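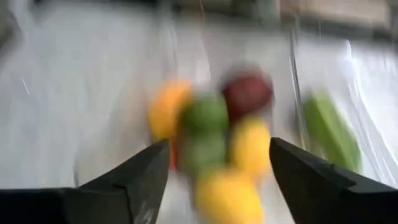
Figura 4. Frutas agrupadas sobre una superficie clara, con una hortaliza verde alargada a la derecha del grupo.

3.2. El color como primer criterio de agrupación

Quien haya vaciado alguna vez la bolsa de la compra sobre la mesa sabrá que las frutas rara vez se quedan donde uno las deja, y que enseguida, casi sin querer, empezamos a ponerles orden con la mirada. De esa costumbre tan doméstica nació buena parte de este apartado. En la Figura 4 los amarillos, los verdes y el rojo oscuro conviven muy juntos, mientras que la pieza verde alargada queda aparte, y fue precisamente este tipo de disposición el que más conversación nos dio durante la codificación del corpus Hurkdale.

De las 2.203 disposiciones del corpus, 568 presentan al menos una pieza separada del grupo principal. En ellas, nuestros codificadores (a quienes agradecemos una paciencia considerable) tendieron a nombrar primero el color y solo después la forma, incluso cuando la pieza apartada era la única alargada. Nos inclinamos a pensar que la cercanía entre las frutas invita a compararlas por su tono, aunque la escala Ponby, que empleamos en la sección anterior, no permite separar del todo ambos efectos.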